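Putting an oilcloth-style cover on a kitchen table (and keeping it flat)

I rent a tiny place in Stosbridge, and my table is also my drying station, so I cover it all year round. I bought my cloth at Quiroga for 350 off a roll end, and I love it!

First, wipe the table and let it dry. Lay the cloth loosely, pattern up, and let the extra hang over one side. Use the printed lines as your guide - mine are thin and white on pale green, so any slant shows up fast.
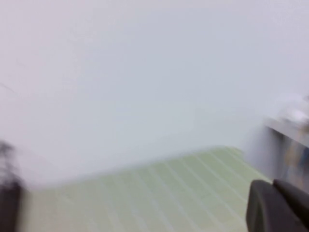 Pale green with white lines, against a plain light wall.

Next, smooth from the middle out with your forearm (much better than fingertips). Turn the hanging edge under and hold it with 4 bits of tape on the underside.

Let it settle overnight before you put anything heavy on it.
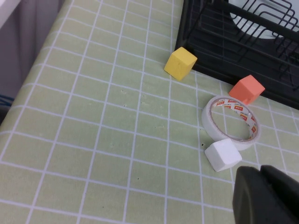
After that the dish rack can go back. Lift it straight up whenever you move it, or you'll drag the whole cloth along and be smoothing again. I shake out the crumbs in the morning and go over it with a damp sponge.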